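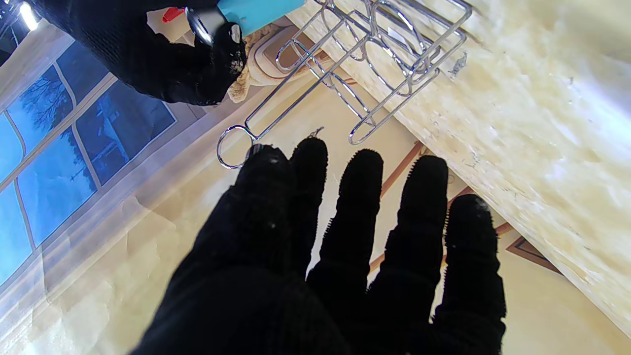

The Everything Store Wants to Sell You a Kettle

By Tegan Waaka
Sunday, October 24, 2021

I bought a kettle from Sidano last month. I went in for a kettle, anyway. I came out with a kettle, a three-pack of phone cables and a nagging feeling that I had been handled.

Sidano started as a shoe site. Then it was shoes and bags, then perfume, then pans, and now it says it carries "everything for every home." Prindside went the same way from the other direction, starting with power drills and ending up with face cream. I can't name a big online store that still sells one kind of thing, and I have stopped believing this is being done for my sake.

The sales pitch is choice. So I typed "electric kettle" into Sidano's search box and got 2,272 results. I looked through the first 84 of them, which took most of an evening. A lot of those were the same kettle. Same handle, same lid, same little water window on the side, sold under names that looked like somebody had leaned on a keyboard. The prices for that one kettle ran from $18 to more than double that. If there was a difference between the cheap one and the dear one, the listing didn't tell me what it was.

Is that choice? A shop with four kettles on a shelf and a clerk who has used one of them gives me more to go on. 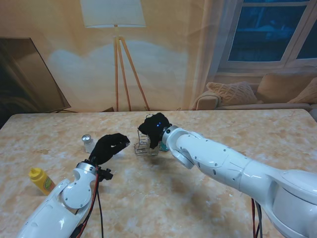 Then there are the reviews. The kettle I picked had 84 of them, nearly all five stars, and a good number were about a different product. One praised the fit. Another said her husband wore it to a wedding and got compliments all night. I'm told this happens when a seller takes an old listing with good ratings and swaps in a new item. Sidano's help page says it takes review quality "very seriously." I reported the listing and got an automatic thank-you. The wedding kettle is still up.

People who defend these stores bring up delivery, and I'll give them some of that. My kettle came in two days. But the two-day promise has small print, and the small print says two days from when the order is "prepared," and preparing can take as long as they like. A friend ordered a rice cooker from Ornetau last December as a gift. It was being prepared until well after the holidays.

Returns are worse. Ornetau's are free if you can get your item back into its original packaging and find a drop-off point that is open. Prindside will offer you store credit first, in a big green button, and put the refund in gray type underneath. I have clicked that green button by mistake — twice — and I write about shopping for a living.

I don't want to pretend the old way was wonderful. Gil, the appliance shop near my parents' place, closed for lunch and charged too much for vacuum bags. Still, when their toaster quit, my father carried it in under his arm and came home with another one the same day. He didn't have to upload a photo of it.

What bothers me most is who does the work now. Sorting good from junk used to be the store's job, and the markup paid for it. These days the store lists everything, the sorting falls to us, and I haven't noticed prices dropping to make up for my evening. My kettle cost about what a kettle cost at Gil.

I'd settle for small fixes. Show each product once. Put the real seller's name where I can see it. Wipe the reviews when the item changes. None of this is hard for companies that can remember I once looked at a lamp and follow me around with it for weeks.

Until then I'm going to keep buying shoes from people who sell shoes. The kettle works fine, by the way. The lid sticks a little.
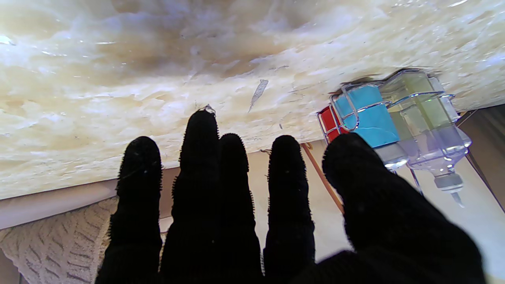 A black fuzzy glove, fingers spread.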